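About Starico

Starico reads children's picture books and says whether they're any good. We started because most of what gets written about picture books is lifted from the back cover, and back covers call everything a timeless classic, including books that came out in August.

We don't believe in timeless classics much. We believe in books a four-year-old asks for again on Tuesday night when the adult would rather have the short one. So every book we cover gets read out loud at least 5 times, to children, before anyone writes a word. Publishers sometimes ask if we could hurry that up. We could, and then we'd be a back cover.

So far we have reviewed 2,687 titles. We recommend 48 of them without reservation. People tell us that's stingy.
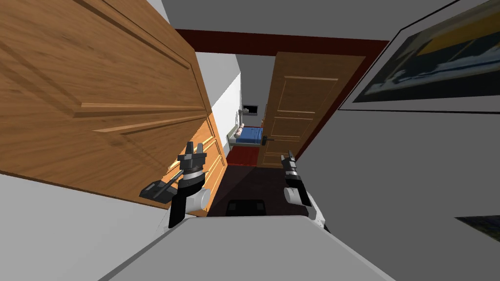 Dwayne Blackwood wrote in to ask whether we had forgotten what it's like to be tired, and said that a middling book about a bear does the job on most nights. Fair enough. We printed his letter and left the rating of the bear book alone.

What we look at

Stories about loss get the closest reading. There's a whole shelf now of gentle animals who die on page 20 so that a lesson can arrive on page 24, and we'd like to know who the lesson is for. Some of these books are very fine. Others seem written for the grandparent holding the credit card.

We are also wary of anniversary editions. A new foreword and a ribbon don't make it a different book, and we won't review it as one. 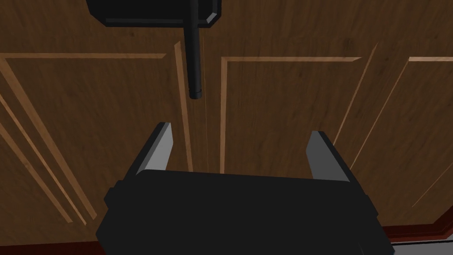
A gripper in front of wooden cabinet doors

Who pays

Subscribers do. We take no advertising from publishers and we give review copies away to the Nerville reading room once we've finished with them. Ruoxi Jiang edits the reviews and has cut the word "heartwarming" from more than 8 of mine, so I've quit trying.

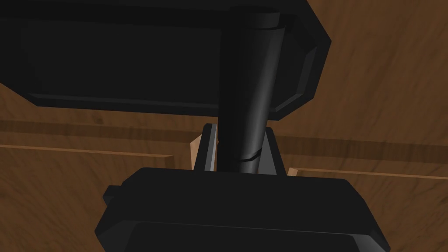
Black plate and shaft, close up

If you think we've been unfair to a book, write and tell us which page. Letters that name a page get an answer.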